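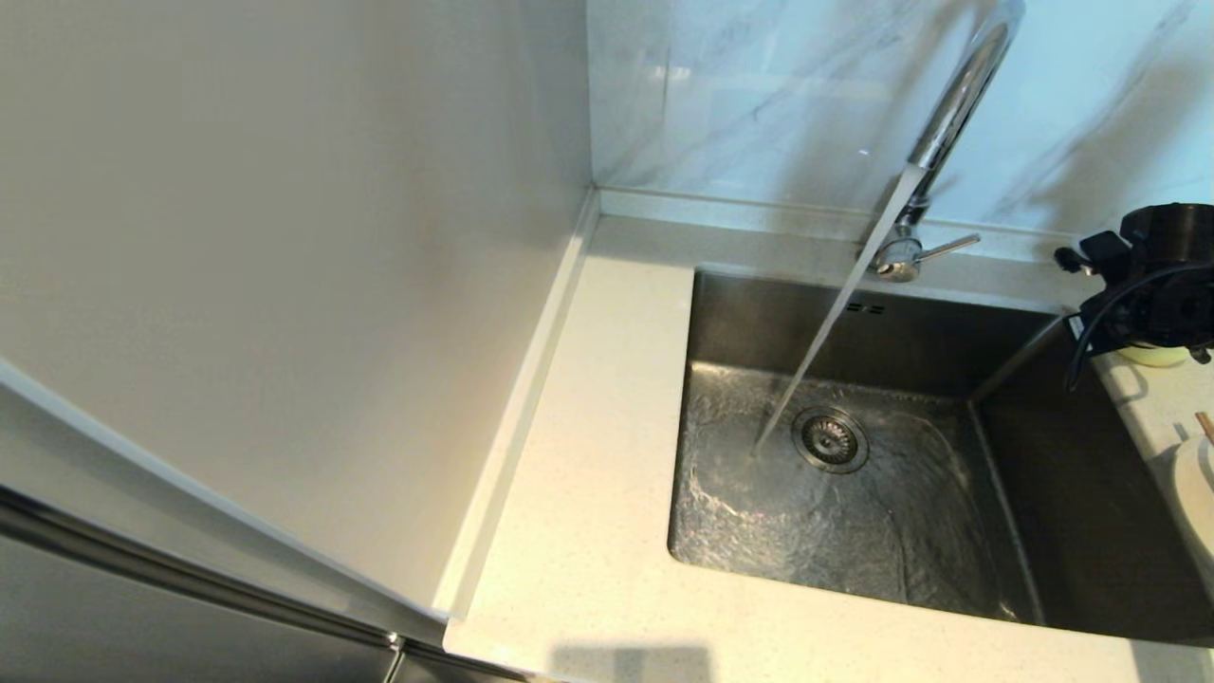

全文约2100字，阅读需要5分钟

先把立场摆出来：我反对开着水龙头洗碗，也反对把碗在水池里冲得干干净净再放进洗碗机。这两件事我自己干了好多年，所以下面骂的人里头有一大半是我。

起因是我跟Brijesh Rathore吵了一架。也不算吵，就是吃完饭站在厨房里，他洗，我在旁边指手画脚（对，我就是那种客人）。他的洗法是龙头一开到底，水一直流，手里的盘子慢慢转，嘴上还在跟我聊他们Tastosa最近换办公室的事。我忍了大概三个盘子，说，你把水关了行不行。他说关了怎么洗？我说你塞上塞子，放半池水，挤点洗洁精，泡着洗。他看我的眼神，就好像我建议他去河边捶衣服。

后来我想了想，他那个反应其实挺正常的。现在的厨房就是照着"一直流水"的习惯来设计的。大单槽，台下盆，直上直下的深壁，抽拉式的高弯龙头，手指一拨水就来了。我不讨厌这种水槽，说实话还挺喜欢，台面上的水一抹就进槽里，没有那圈藏污纳垢的边。可是它太大了呀！你要在这么大的一个槽里放半池水，感觉像给小孩准备洗澡水，谁心里都会咯噔一下，还不如直接冲。我小时候家里是双槽，左边泡，右边过，两边都小小的，放水一点也不心疼。那种水槽丑归丑，边上的胶条还老发黑，但它逼着你按顺序来。

所以我的第一个主张是：大单槽的人家，请买一个盆。随便什么盆，放得进槽里就行。洗碗水放盆里，槽的其余部分照样空着，倒茶叶、冲筷子都不耽误。我用的那个是搬家的时候装杂物剩下的，又旧又不好看，洗了16个月的碗，一点毛病没有。有人嫌摆个盆破坏厨房的样子，那我只能说，厨房又不是拿来看的，洗完了把盆扣过来塞进柜子里不就完了。

再说水流的大小。很多人不知道为什么总觉得水大才洗得干净，我妈就是，龙头一开哗哗的，溅得围裙前面全湿，台面上也是一摊，洗完碗还要再擦一遍台子。其实过水这一步，细细的一股就够了。泡过、擦过的盘子，上面只剩一层泡沫，斜着拿，让水从上往下走，两面一转就好。水流细，声音也小，你还能听见旁边人说话。我现在过水的时候手柄只抬一点点，刚开始觉得不过瘾，过了几天就习惯了，反过来看别人开大水会心慌。

顺便讲一句台面。浅色的石英石台面好看，带一点小斑点的更好，掉了面包渣也看不大出来。但浅色最怕的就是水槽边上那一圈老是湿着，茶水、酱油混在里面，干了以后一个一个黄印子。你去问店家，店家会说没事的很好擦。是很好擦，前提是你当天就擦！我的办法土得很，一块旧毛巾叠成长条，洗碗的时候就搭在水槽前沿，洗完顺手一抹，毛巾拧干挂起来。台面靠墙那道小窄边也要抹到，那地方最容易积一条水，平时根本注意不到，等你注意到的时候已经有一条灰线了。
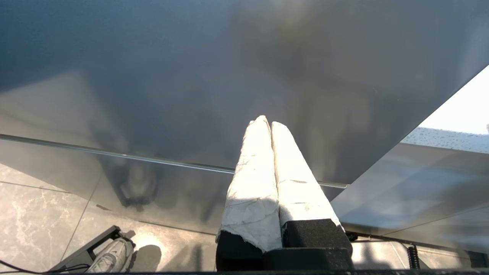 再说说洗碗机

好，轮到洗碗机了，这一段可能会得罪人。

Hooman Shahbazi是我认识的人里头最相信洗碗机的一个，他家那台是跟着房子一起来的，他宣称自从搬进去以后没再手洗过一个杯子。可是我去他家吃饭，亲眼看着他把每个盘子拿到龙头底下冲，还拿刷子刷，刷得我都可以直接拿来盛菜了，然后他恭恭敬敬地摆进洗碗机，按下最长的那个程序。我问他，那机器还干什么呢？他想了想说，消毒。

我是真的不理解。你已经洗过一遍了，等于又洗了一遍！渣子倒掉，骨头、菜叶、米粒刮进垃圾桶，剩下那点油和酱汁就该留给机器。我现在的规矩是只刮不冲，拿一把软刮刀或者用过的纸巾，一抹就行。煮过粥的锅和烤盘例外，那个不泡是真的不行，我试过，出来的时候像贴了一层墙纸。

还有一种人，把洗碗机当成沥水架来用，碗手洗完了放进去晾着，从来不开机。我以前会笑话，现在不笑了。如果你就一个人住，一天两个碗一双筷子，攒满一台要攒到天荒地老，里面的味道也一言难尽，那不如手洗，机器当架子，至少台面是空的。台面空着这件事，我觉得比什么都重要。只要水槽旁边堆着一堆沥水的碗，切菜就没地方，没地方切菜就不想做饭，不想做饭就点外卖，点了外卖又多出来一堆盒子要冲。我就是这么过了一个冬天的。

说到这儿还得提一下那些灰色的、亮面的东西。不锈钢也好，玻璃也好，反光的表面放在窗户对面，白天光一打进来，什么手印水痕全都出来了，晚上开灯又一点都看不见。所以你晚上觉得自己擦得很干净，第二天早上一看，咦，谁在上面画画了？我买过一瓶叫Naveck的不锈钢清洁剂，喷上去亮得吓人，过两天手印比以前还明显，后来就搁在柜子里了。现在就是湿布一遍，干布一遍，顺着一个方向擦，白天擦，不要晚上擦。就这么简单的道理，我花了一瓶清洁剂的钱才明白。

有读者留言（上次那篇写抹布的，底下居然有61条留言，大家对抹布的感情真深）问我，讲这么多，到底是为了省水还是为了省事。我的回答是省事，省水是顺带的。我这个人没那么高尚。泡着洗，油先松了，擦起来不费劲；细水过，台面不用擦第二遍；只刮不冲，饭后那一段站着的时间一下短了很多。你要是跟我讲大道理，我多半坚持不了三天，可你要是跟我说这样能早点坐下，我立刻就学会了。

至于Brijesh，他上礼拜给我发消息，说买了个盆，但是买大了，放进槽里卡住了，拿不出来。我让他往边上倒点洗洁精，转着往上提。他说他先去量一下尺寸再买一个小的，问我那个是多大的，我还没顾上量，等我量完了写在评论区里。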